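Demos sammeln, oder: mein Daumen tut weh

25. Oktober 2026

Kurz, weil ich gleich wieder ran muss. Ihr habt gefragt, was ich eigentlich den ganzen Tag mache, seit ich bei Feseso angefangen habe. Also: Ich fahre einen Roboterarm per Hand durch Einkäufe. Stundenlang. Aufnehmen, ablegen, speichern, zurücksetzen, nochmal.

Stand heute früh: 3556 Episoden im Projekt Drollivix, davon 564 von mir. Der Rest verteilt sich auf Noémie und Murray, die schon seit Februar dabei sind und entsprechend schneller. Murray sowieso. Der macht eine Runde, während ich noch den Greifer ausrichte.

Wie so eine Runde läuft: Tisch einrichten. Auftrag vom Bildschirm ablesen, ein Satz, z.B. "leg die Schokolade in den Korb". Startpose. Dann Aufnahme an, machen, Aufnahme aus. Label kontrollieren. Gut, schlecht oder wegwerfen. Dann alles wieder hinstellen, aber anders als vorher, und da fängt das Elend schon an. "Anders als vorher" ist nämlich schwerer als es klingt. Nach ein paar Stunden stellt man alles immer gleich hin ohne es zu merken. Korb rechts, Karton links, Dosen hinten. Noémie hat neulich meine Startbilder übereinandergelegt und mir das gezeigt. Peinlich. War praktisch ein einziges Bild, nur etwas unscharf.

Seitdem Würfel. Echte Würfel, aus einem alten Brettspiel. Ecke, Drehung, was im Weg steht. Klappt besser als mein Kopf.

Der zweite große Zeitfresser sind die Tüten. Dosen sind super, Dosen sind immer Dosen. Fest, rund, fertig. Schachteln auch okay, solange man nicht an der Kante erwischt. Aber eine Schokoladentüte knautscht sich jedes mal anders, glänzt jedes mal anders und rutscht einem oben am Falz aus den Fingern, wenn man zu zaghaft ist. Ist man nicht zaghaft, hat man Krümel. Wir haben inzwischen eine Schublade für Tüten, die zu viel erlebt haben. Essen darf man die laut Monique Tanguy erst, wenn die Serie durch ist. (Monique leitet das hier. Hallo Monique, falls du mitliest.)

Aktuelle Serie also: Süßkram aus offenem Karton, im Hintergrund Küchenzeug als Ablenkung. Das Küchenzeug soll nicht angefasst werden, es soll nur da sein, damit das Modell später nicht bei jeder zusätzlichen Dose die Nerven verliert. 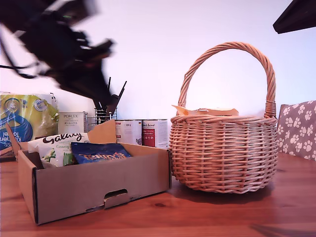
Galaxy und Terry's im Karton, der Arm in Bewegung. Hinten Dosen, Besteckhalter und die Porlex-Schachtel.

Der Besteckhalter aus Draht ist übrigens mein persönlicher Feind. Dünne Stäbe, Chrom, oben ragen die Griffe in alle Richtungen. Mit den langen Fingern kommt man da von links oben ständig in die Nähe, und ich habe einen Heidenrespekt davor hängen zu bleiben. Deshalb bin ich anfangs immer einen riesigen Bogen gefahren. Auch falsch! Das lernt das System nämlich mit. Wenn ich in jeder Demo den Umweg über Paris nehme, nimmt es den später auch, egal ob da was steht oder nicht.

Überhaupt das. Alles, was ich mir angewöhne, landet in den Daten. Zögern vor dem Zugreifen: drin. Der kleine Schlenker am Ende, den ich mache, weil ich noch gucke ob die Tüte wirklich liegt: drin. Hervé Bailly, der das Training macht, hat mir ein Video von einem Testlauf gezeigt, da wackelt der Arm vor dem Loslassen genau so wie ich. Ich hab erst gelacht und dann den halben Abend drüber nachgedacht.

Verwischte Bilder wie das da oben bleiben übrigens drin. Hatte ich am Anfang aussortiert, fleißig wie ich bin, bis Hervé fragte wo denn die schnellen Bewegungen geblieben sind. Der Arm ist im Betrieb ja auch nicht immer scharf zu sehen. Was rausfliegt sind andere Sachen: falsches Label, Aufnahme zu früh gestoppt, Kamera verrutscht, meine Hand im Bild. Letzteres passiert mir dauernd, weil ich zu früh nach dem Korb greife zum Zurücksetzen. 49 Stück allein diese Woche. Neunundvierzig. Liste hängt am Monitor, danke Murray.

Was auch wegfliegt, und da streiten wir: Fehlversuche. Also wenn die Tüte fällt und man sie beim zweiten Mal kriegt. Noémie will die behalten, weil das Modell sonst nie lernt, was man nach einem Patzer tut. Murray findet, man bringt ihm damit das Patzern bei. Monique hat entschieden: behalten, aber extra markieren, und höchstens ein zweiter Versuch pro Episode. Ich bin bei Noémie. Auch aus Eigennutz, meine Quote sieht so deutlich netter aus.

Zum Korb noch. Den mit dem hohen Henkel hab ich von zuhause mitgebracht, Weidengeflecht oder sowas, und seitdem ist er der schwierigste Behälter im ganzen Bestand. Der Henkel geht mitten über die Öffnung, man muss also seitlich drunter durch oder von vorn schräg rein, und oben guckt dann auch noch das Papier raus, da bleibt gern mal was drauf liegen. Gilt das als "im Korb"? Haben wir eine geschlagene Mittagspause lang diskutiert. Ergebnis: Ja, solange es beim Anheben nicht runterfällt. Steht jetzt so in der Anleitung, Version 5. Ich hab Version 4 noch nicht mal zu Ende gelesen.

Der Tisch ist auch so ein Thema. Rotbraunes Holz, schön, aber es spiegelt. Hervé wollte schon eine matte Decke drüberlegen, Monique war dagegen, weil Leute zuhause eben auch Tische haben die spiegeln. Stimmt ja. Also bleibt das, und zwischendurch schieben wir die Lampe rum.

Was ich unterschätzt habe: die Müdigkeit. Nicht die Arme, der Kopf. Jede Runde ist kurz, aber man muss jedes Mal so tun als wäre es die erste. Ich mach jetzt Blöcke, dann raus, Wasser, einmal ums Haus. Und rechter Daumen tapen. Der Auslöser für den Greifer geht schwer, Jokeck hat Ersatz versprochen, kommt angeblich nächste Woche. Kam angeblich auch schon letzte Woche.

Fragen aus den Kommentaren, schnell:

Ja, man kann das ohne Studium machen. Ich hab vorher Regale eingeräumt, hilft sogar.

Nein, ich weiß nicht wie viele Episoden man am Ende braucht. Hervé sagt "mehr". Immer wenn ich frage.

Kann das Ding schon was alleine? Dosen ja, ziemlich ordentlich sogar. Tüten so lala. Der Korb mit Henkel: reden wir nicht drüber.

So, muss los, nächste Serie ist Küchentücher, die große Packung. Die passt nicht mal richtig zwischen die Finger, keine Ahnung wie das gehen soll. Ich berichte.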